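Vorner soft pads on the hand-held gripper - worth the money?
Grippers and End Tools > Kits and Reviews

tarn_bolt
August 14, 2025
Hello all. I am thinking to buy the Vorner pad set for our hand-held gripper and I would like opinions from people who have used it more than one afternoon. We are a small workshop, we collect demonstrations of picking up small clear things, mostly jars and little bottles, and the hard fingers we have now are not kind to them. The set from Plarnton is 116 dollars before shipping. Their page says the pads fit "most parallel fingers", and I do not know how much I should believe the word most.

Has anybody fitted them? Do they change the way the fingers close?

quillback7
I have had them since June. Short answer: yes for jars, no for anything flat like a card or a washer. The pad is a wedge, so the tips meet first and the rest follows when you squeeze. For a round jar this is lovely. For a coin it is a bad joke.

Fitting was easy on mine but I had to file one slot a little. Plarnton answered my email in two days and was polite about it, but did not offer a new part.

oddsprocket
I will be the one who disagrees. 116 dollars for two pieces of soft plastic is too much money. I poured my own from a casting kit and they do the same job. The colour is uglier, I admit.

tarn_bolt
@oddsprocket how long do your own ones last? I have tried casting one time and there were bubbles everywhere.

oddsprocket
The first pair tore at the root after a week. The second pair is still good. You must let the mix rest before you pour, then pour very slowly from one corner. Also do not make the wedge too thin at the tip.

merle_k
I am using the full Vorner set with the marker fingers, inside a Stirnness light box. I wrote my notes in my own language first and translated them, so please excuse the grammar.

What I like: the grip on clear containers is calm. With the old hard fingers the container was turning a little each time I closed, and I had to start the take again. Now I close slowly and it stays where I want it, in most of the takes. Also the markers sit under the pads on the flat of the finger, so the soft part does not bend them when you press.

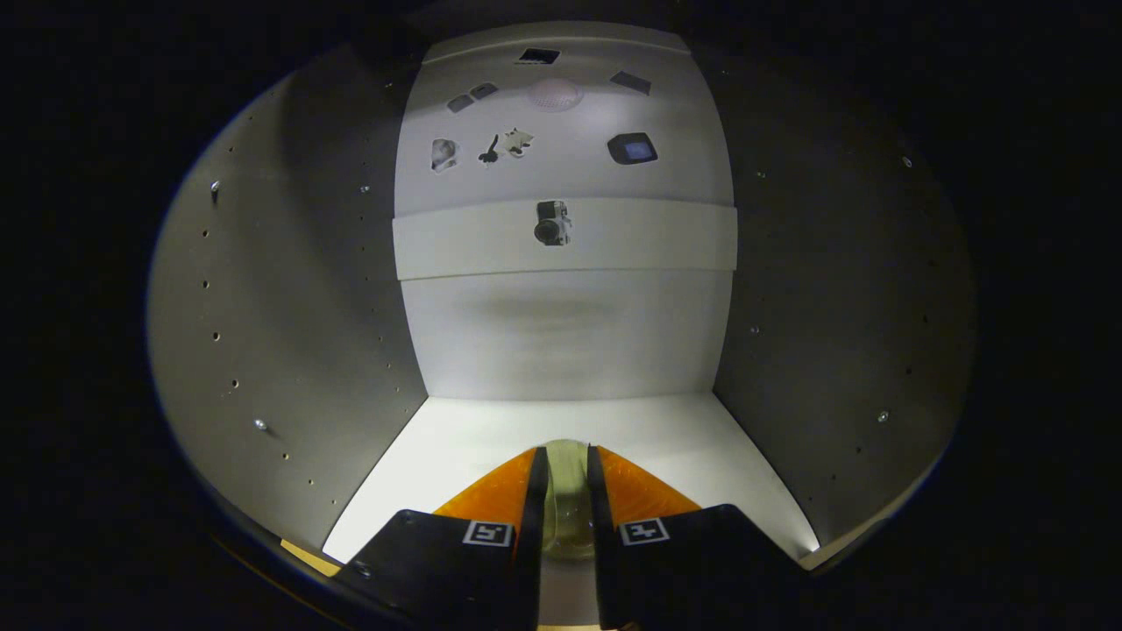

Vorner pads either side of a small clear container, Stirnness box behind. One marker on each finger.

What I do not like: the orange is quite strong, and in my box it throws a little colour onto clear objects. My colleague says I imagine it. Maybe. I would still pay for a neutral grey version if they made one.

The second thing is cleaning. Dust sticks to the pads like to a sweater. I wipe them with a damp cloth before every session, and never with alcohol, because the leaflet says it makes the surface hard with time.

quillback7
Nice and bright in there. Is the box worth it too, or did you buy it only for the white floor?

merle_k
For the floor and the walls, yes. I was working on a kitchen table before and the tracking lost the markers whenever I came near the window. The box cost me 759 with delivery and I was angry about this price for a month. Now I am less angry.

If you buy it, check the screws in the side walls when it arrives. Two of mine were loose.

bracket_and_pin
Can I ask a different thing. Everybody here says "calm" and "lovely" but did anyone measure? I borrowed a Vorner set for roughly three weeks and my failed takes with clear cups went down, but I was also getting better at using the tool. I can't tell which of the two it was. I would be careful to give all the credit to the pads.

merle_k
This is fair. I did not measure. I went back to the hard fingers for one morning and I hated it, that is all my science.

oddsprocket
Thank you bracket_and_pin. This is what I am saying.

quillback7
It is not what you were saying, you were saying it is too expensive :)

oddsprocket
It can be both.

tarn_bolt
Useful, thanks to everybody. One more question for merle_k: clear objects against white floor, do you have trouble to see the edge when you review the takes? Ours almost disappear on a light background.

merle_k
Sometimes, yes. Usually there is a bright spot on the rim and I look for that. If there is no bright spot I move the object a few centimetres and try again. I also tried a grey sheet on the floor, but then I lost the nice even light, so I took it out.

bracket_and_pin
There is also the Najjar pad, if you do not need the wedge shape. It is flat and milky, and it costs less. The glue on mine came off after 7 sessions, so buy your own glue.

tarn_bolt
I had not heard about the Najjar one. I think I will order a single Vorner set, keep the hard fingers for the flat parts, and try casting again with the advice from oddsprocket. Then I can compare them on the same jars and write down the numbers this time.

bracket_and_pin
Please do. And shuffle the order, do not run all the takes with one pad first.

quillback7
Ask Plarnton for the slot drawing before you order. They have it as a PDF but it is not on the page, you have to write to them.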